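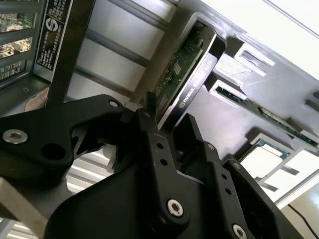

Fig. 7. Graphics card in a server chassis.

Week 7: Depreciation, or Where the Money Went

Last Friday we left Zanberg with 2000 dollars' worth of new equipment and a bookkeeper in high spirits. Today we spoil the mood.

When a firm buys something that lasts, the cost is spread over the years of use. The cash is gone on day one. The expense shows up later, a slice at a time, like a guest who keeps finding reasons to stay for dinner.

Straight-line method: cost minus salvage value, divided by years of life. Salvage value is what you hope someone will pay you at the end. Students are generous here. Buyers are not.

Worked case: Rind pays 2791 for a machine, expects to sell it for 319, and plans to keep it four years.
2791 - 319 = 2472
2472 / 4 = 618 per year

Book value after year one is 2173. Please don't confuse this with market value, as Pladonen did in the reading, at some length.

Land does not depreciate. Coffee machines do, whatever the department claims.

For February: redo the Rind case with a six-year life. Show your steps.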